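Gripper comparison, Skiseo bench. Pre-run and post-run checklist, revision 2, with comments from the December session. Task: open-lid case, finger set A (Pellari) against finger set B (Clidon). Same arm, same controller settings, same case for both sets.

Status codes: OK, C (comment), F (fail, stop).

## 1. Power and controller

- [x] E-stop pressed and released with the arm at rest. OK
- [x] Guérin controller starts without stored faults. OK
- [x] Cycle counter read before first move. C: 2,739. Enter it on the sheet before changing fingers, or the two sets share one count.
- [x] Speed limit set to the low profile. OK
- [ ] Brake hold test, arm extended. C: not done for set B. Repeat before the next session.

## 2. Arm, wrist and cable

- [x] Base bolts at marked torque. OK
- [x] Cable loop at the wrist clears the forearm link through full rotation. C: passes, but the loop hangs lower than it needs to. Take up the slack at the next refit.
- [x] Cable tie tails trimmed. C: not trimmed. Several long tails at the wrist, one standing well proud. Cut flush. Not a stop item while the tails stay out of the camera view.
- [x] Camera bracket tight, no play by hand. OK
- [x] Lens clean. OK

## 3. Gripper and case

- [x] Finger screws checked after each change. OK
- [x] Full opening measured at the tips. C: set A 82 mm, set B 106 mm. Set B needs the wider approach path. Do not reuse the set A waypoints.
- [x] Fingers close evenly on the gauge block. C: set B closes slightly late on one side. Within limit.
- [x] Case lid moves freely by hand. OK
- [x] Table clear of loose screws and tie offcuts. C: small dark marks remain on the white surface. Wiped twice, no change. Check that the detector does not pick them up as parts.
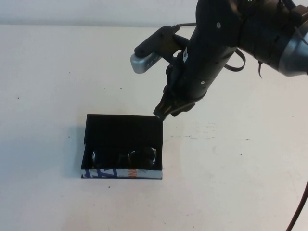
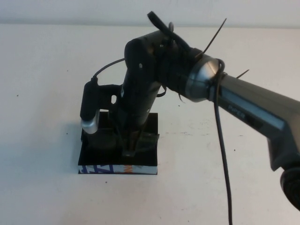
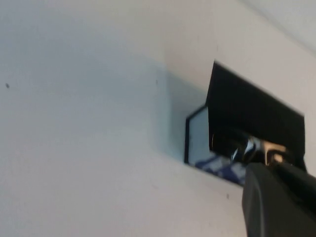 Case station. First and second: fixed camera. Third: wrist camera.

## 4. Views

- [x] Fixed camera covers the case and the fingertips at the approach point. C: with the gripper over the case, the tips are hard to separate from the black surface under them. Second picture is the worst of the three for this. Try a pale tape band on both finger sets.
- [x] Wrist camera image steady, correct way up on the monitor. C: orientation does not match the fixed view. Mark it on the monitor so that left and right are not confused during manual moves.
- [ ] Lighting even across the work area. C: left and right sides differ in tone in the wrist view. Lamp position to be logged, then left alone for both finger sets.
- [x] Both streams share a clock. OK

## 5. During the run

- [x] Operator's hand on the stop for the first cycle of each set. OK
- [x] Contact force limit active at the lid edge. C: tripped once with set B on approach. Waypoint raised, counter not reset.
- [x] Each missed grip noted with cycle number. C: for set A the note gives only the cycle. Record also which finger touched first.

## 6. After the run

- [x] Arm parked, power off at the controller. OK
- [x] Finger pads inspected for cuts. OK
- [x] Case inspected at the lid edge and hinge. OK
- [ ] Logs copied and labelled by finger set. C: set A copied, set B outstanding.

Open items: brake hold test (1), tie tails (2), lamp position (4), set B logs (6). No result to be quoted for either finger set until the brake hold test is signed.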